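Laundry Without Dread
Speaker notes, Saturday household session, 18th January
Room: Brorkska hall, downstairs

Slide 1. Hello and welcome

Wait for the chairs to settle. Say thanks to the Nalel people for the coffee and for letting us have the hall again.

Opening: hands up if there is a pile of clean clothes somewhere in your home right now. Leave a pause. Put my own hand up too, mine is on the bed!

I love this topic. I really do. People tell me laundry is the dullest job in the house and I think it's one of the best, if the setup suits you. Today is all about the part between the dryer and the drawer. Washing and stains were in the September talk, and the handout for that is still on the back table (ask if you missed it).

Slide 2. The pile and the table

Start with the basics: one place for the heap, one flat place to work, right next to each other. You should be able to reach from the first to the second without taking a step. 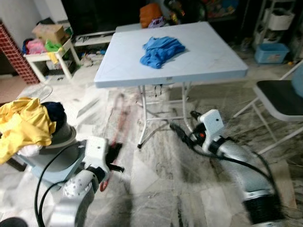

Basket on the left, folding table in the middle, one blue piece waiting its turn.

Talk about the table first. A square folding table with a smooth top is wonderful for this. Cloth slides on it, so you can pull a sleeve straight with one hand, and when you finish, the legs fold and it goes behind a door. Mention that mine came from the Geerts outlet and has put up with years of abuse.

Then the round basket. Point out the yellow piece hanging over the rim. Heaped is fine! You want to see what you've got. Bright things on top are easy to grab, and starting with something easy gets you moving.

One garment on the table at a time. Say this twice, slowly. The moment a second shirt lands on top of the first, you've moved the pile and folded nothing.

Chair: keep it close but out of your elbow room. Sit for socks, stand for everything else. Shelf and boxes go within sight too, so finished stacks have somewhere to go.

(If running long, skip the bit about table height. Short version: if your back hurts, it's too low.)

Slide 3. Hanging or folding?

Ask the room which they prefer. This always gets lively, so let it run for 2 minutes and then move on.

My rule: if it creases when you sit in it, hang it. T-shirts, knits and towels get folded. Sweaters never go on a hanger, the shoulders grow little horns.

Color is such a help here. Give each person in the house a color, or each kind of clothing, and even small kids can join in. Clustel does a cheap mixed pack, but any old assortment from the back of the closet will do.

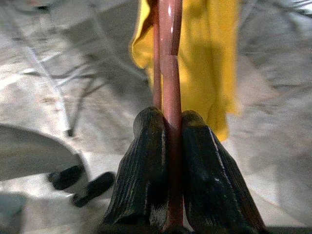
Pink against yellow: easy to spot, even in a hurry.

Let them enjoy the colors for a second. Then the practical part: hold the hanging piece up, let it drop into its own folds, give it one good shake from the bottom hem. Smooth downward with a flat hand. Most of the ironing I used to do has gone away thanks to that shake.

Slide 4. Try it

Hand out the practice shirts. Everyone folds one, then swaps with a neighbor and folds that one too. Walk around, cheer people on, don't refold anybody's shirt.

Questions after that. Remind them to leave the practice shirts in the crate by the door, and that the next session is in room 402.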